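Évaluation préalable à l'achat : environnement de simulation Anulora pour manipulateur à deux bras
Avis rédigé par Dilani Gunawardena, service des équipements pédagogiques
Version du 6/1/26

Le présent avis porte sur la licence Anulora, module « cuisine », évaluée dans le cadre du plan d'équipement de l'atelier de robotique de service. Il s'adresse aux responsables de formation appelés à se prononcer sur la répartition des crédits entre logiciel et matériel.

La demande initiale prévoyait l'acquisition immédiate d'un robot Zurkov et l'aménagement d'une cuisine d'essai dans les locaux de Bikcombe. Le service a souhaité que la partie logicielle soit examinée en premier lieu. La licence d'évaluation, d'une durée de 90 jours, a été installée sur 3 postes existants, sans achat de carte graphique complémentaire.

L'installation n'appelle pas de remarque particulière. La documentation est complète en anglais, lacunaire en français, et le chapitre consacré aux droits d'accès renvoie à une version antérieure du produit. Le catalogue d'objets couvre les besoins d'un premier cycle d'enseignement : vaisselle, couverts, petit électroménager, denrées. Les étudiants travaillent tantôt depuis une vue large de la pièce, tantôt au plus près de la pince. 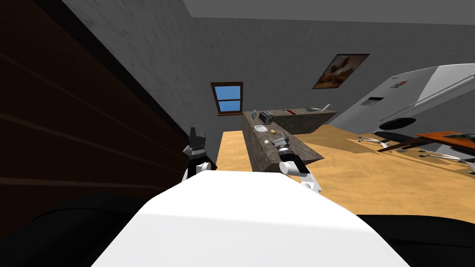 Module « cuisine » : travail autour du plan de travail en pierre.

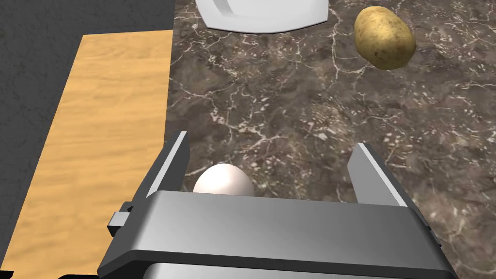
La préhension d'objets fragiles constitue l'exercice le plus exigeant du programme. Le réglage de l'effort de serrage est accessible dans l'interface, mais sa valeur n'est pas enregistrée avec la scène, de sorte qu'il faut la ressaisir à chaque ouverture. Ce défaut a été signalé à l'éditeur, qui annonce un correctif sans en préciser la date. Le rendu des surfaces est soigné. En revanche, le comportement au contact reste sensible au pas de calcul retenu, et les résultats obtenus ne sauraient tenir lieu de validation sur matériel réel.

Sur le plan budgétaire, le tarif communiqué s'établit à 516 euros par poste et par an, assistance comprise. Le contrat impose un minimum de 6 postes, ce qui porte l'engagement annuel à 3 096 euros. L'offre concurrente de Sampaio autorise l'achat à l'unité, mais facture séparément la bibliothèque d'objets et les mises à jour. À périmètre comparable, l'écart ne justifie pas un changement de fournisseur.

Imad Abu Hammour, responsable de l'atelier, relève que les pannes de matériel représentent aujourd'hui le premier motif de report des séances. Il recommande de ne commander le robot qu'après une promotion complète formée sur simulateur, et de réserver dès à présent une ligne pour les doigts de pince de rechange, omis du devis Zurkov.

Points favorables : installation rapide, catalogue étendu, coût prévisible.
Points défavorables : minimum contractuel élevé, traduction partielle, réglages de serrage non conservés.

Le service émet un avis favorable à la souscription pour une année, sans reconduction tacite. La commande du robot est renvoyée à l'exercice suivant. Les observations des responsables de formation sont attendues avant la fin du mois de juin, accompagnées du nombre de postes souhaité par groupe.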